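4.2 Sorting wire by color

I went into this task thinking the grasp would be the hard part, and I was only half right. Wire doesn't sit still like a block does! It loops back over itself, so one bad pinch can drag a whole tangle along. We ran 200 trials with the Jornia policy, and I kept every wrist view so I could go back and look at the misses.

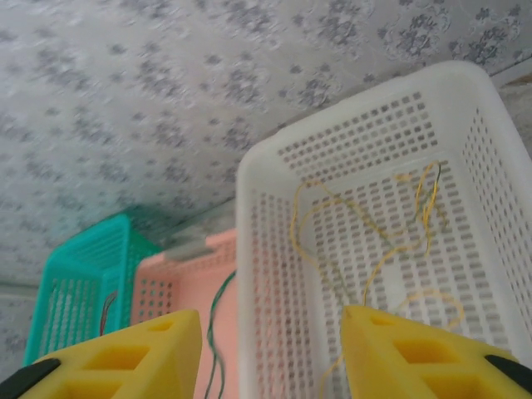 Zakaria project, lead author and robot operator

Figure 3. Wrist view over the white, pink and turquoise baskets, with yellow wire in the white one.

The policy finished 115 of the 200 trials. Most of the failures (I'd say some 30) came from the fingers closing on the slotted basket wall instead of the wire, and I think the thin strands are just easy to lose against all those holes. Adding 20 demos that aim for a loose end, like the one near the right finger in Figure 3, helped more than I expected. I'd still like to try the Grolside baseline on the same baskets, and that run is set for July.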